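Data Management › Text Extraction

4.2 Pattern matching on free-form log notes

Tirero reads unstructured maintenance notes in 2 passes. The first splits each file on blank lines; the second applies literals and expressions from the Bosari rule set. Matches are written to a delimited file with source path and byte offset — duplicates are kept. 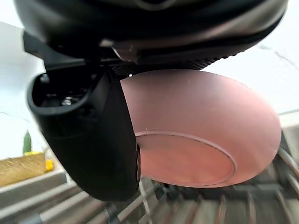

Figure 3. Wrist housing and finger.

Part names are the least regular field in the notes. Authors abbreviate freely, and one component may appear under 9 spellings. A silver screw head deep inside a hollow black finger, as in Figure 3, can be entered as "scr", "screw hd" or "fastener, inner". Literals alone miss such variants, so Olmedo's synonym table is loaded before the second pass.

The test corpus held 2,000 files, of which 30 were set aside for tuning. Files with mixed encodings were converted first.

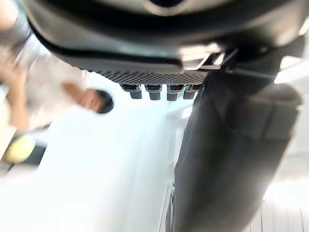
4.3 Masking of matched values

Matched values are masked in Fumby before export. Offsets refer to the unmasked source.

Back to top | Contact the editors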